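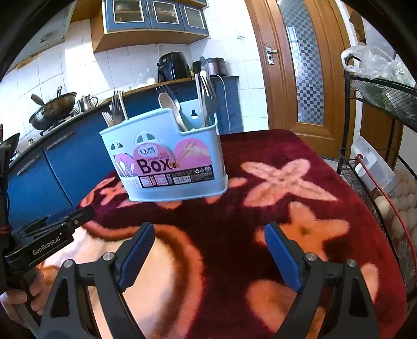 Caddy over the table, gripper open underneath.

Hand-held gripper demos: how do I stop the cutlery caddy ones coming out useless?

Posted in: Teaching by hand / remote control

Hi all, quick one as I'm supposed to be doing more of these tonight. I'm recording demonstrations with a hand-held gripper in an ordinary kitchen, cutlery caddy on the table, picture at the top is the sort of view I get. Task is simple on paper. Caddy stands on the table, close on it, lift, move it to a marked spot, let go. Then the arm is meant to learn it from me doing it.

Done 100 so far. Trained on those and the arm gets there fine, lines up fine, then either shuts too early and knocks the front of the caddy or grabs it and tips it. Tall stuff on one side goes over first and takes the rest with it. The light forks don't seem to matter much, it's the long things.

What I've tried:

— slower approach. Bit better.
— closing harder. Worse, the sides are only thin plastic and it bows.
— taking half the cutlery out. Works!! but then it isn't the task is it.

The cloth on the table is a fluffy blanket, dark red with big pink flowers. Does a busy pattern like that confuse things? I read somewhere you want plain backgrounds and somewhere else that you want the opposite. Also the caddy has a big shiny label on the front and there's strong sun on the tiles behind for part of the day.

Would I be better off doing the whole lot by remote control on the real arm instead? I've got access to one at Davden in the evenings but it's slow, I manage maybe 8 good ones in a session before I lose patience.

Using Skullar to trim and label the clips if that matters. Not wedded to it.

Thanks in advance, sorry for the ramble

— tinlid

spurlock_rd

Right, few things, in no order.

The blanket. Pattern won't hurt you if it changes. If every single demo is on the same flowers then the model can learn "big pink petal to the right = nearly there" and you'll never spot it till you change the cloth. Swap it. Tea towel, bare table, newspaper, whatever. I'd do a third on the blanket and the rest on anything else. But the fluff is a different problem from the pattern — soft pile lets the caddy rock when you put it down, and it can catch on the bottom edge as you lift. You correct for that with your wrist without thinking. The arm doesn't.

Which is your main trouble I reckon. You've got a wrist full of nerves and you're using them. When the caddy starts to lean you feel it and tilt back, tiny amount, and in the recording it looks like noise. Then Skullar smooths it. Check your smoothing!! The default is far too strong for lifting things with a high centre of weight. Turn it right down or off and look at the wrist angle through the lift. If there's a little wobble that vanishes with smoothing on, there's your answer.

Then:

Grip lower. People grab near the rim, it's the easy bit to see. With tall tongs or serving things sticking up you want the pads as low as they'll go without scraping the cloth.

Grip across the narrow way if your jaws open far enough for either.

Pause. Close, count of 2, then lift. Not because the arm needs a rest but so there's a clean stretch of footage where the jaws are shut and nothing else is moving. Early closing nearly always comes from people who close while still drifting forwards. The model blends the two. I was terrible for this, had to redo a whole batch in March.

Don't always load it the same. If the long ones are always in the right hand compartment it'll learn one lean. Shuffle between takes, spoons left, tongs middle, leave one compartment nearly empty now and then.

Sun: record at different times. Don't shut the curtains, you'll only get a robot that works with the curtains shut. Shiny label, same thing, turn the caddy round for some of them so it approaches the back. And tilt it a few degrees off square.

Last one, start position. Are you starting each take from the same place over the table? Nearly everyone does. Start high, start low, start from the stove side, start with the caddy half out of view.

100 is not many for this by the way, but I'd sooner have 100 good ones. Bin the ones where you fumbled and then got it, or at least tag them separate.

mossop44

just use remote control imo. hand held is fine for picking up a sponge, anything that can tip you want it done on the actual arm so what you record is what the arm can do. we did 1,841 clips by hand at Amissah for a drawer job and ended up redoing loads. 8 a session is about normal, you get quicker

also plastic caddies are rubbish, get a metal one

spurlock_rd

Replying to the above — a metal one is heavier and slipperier, wouldn't swap it yet. And if the job is "this caddy" then a different caddy isn't a fix.

I wouldn't go all remote either. Mix them. Keep the hand-held ones for the approach and the variety, do a small set by remote for the close and lift only, starting with the jaws already either side of the caddy. That way your slow evening sessions aren't wasted on the bit that already works.

findo_bench

Coming at it from the arm end, as we've had something close to this on the Findilow rig (jug of pens, not cutlery, same idea).

Check the jaws match. If your hand-held has soft rubber pads and the arm's got bare or thinner ones, then the same opening in the recording is a different squeeze on the arm. tinlid says it bows when closing harder, that'd fit. We swapped the pads so both were the same and half the tipping went before we'd retrained anything. Cheap thing to rule out first.

Second, timing. Get a clip, find the moment the pads touch in the picture, then find where the jaw width stops changing in the log. If those are some way apart then the sensor and the camera aren't lined up and every demo is teaching it to close at the wrong time. Ours was late by a fair bit. It'd look exactly like "shuts too early". Skullar lets you shift one track against the other, it's under clip settings, not where you'd expect.

Third, and I know its boring, how fast is the arm lifting compared with you? If it plays your moves back quicker than you did them then anything tall will swing. Slow the playback right down and see if it still tips. If it doesn't, your demos may be alright.

I'd do those three before recording any more. Don't spend another evening on new ones till you know.

One disagreement with spurlock_rd, I wouldn't turn smoothing off altogether, hand shake is real and the arm will copy it. Low, yes. Off, no.

tinlid

Thank you all. Checked the timing while the kettle was on — yep it's out, jaw track is lagging the picture by quite a bit on every clip I opened. Smoothing was on the default as well, so that's been turned down.

Pads are different too, thinner on the arm. Spare set is at Davden so can't swap till I'm next in.

Will reload the caddy differently and take the blanket off for the next lot. Not retrained yet, will post back when I have. What number is "low" for the smoothing, anyone? Mine goes up in very small steps and there's no units on it.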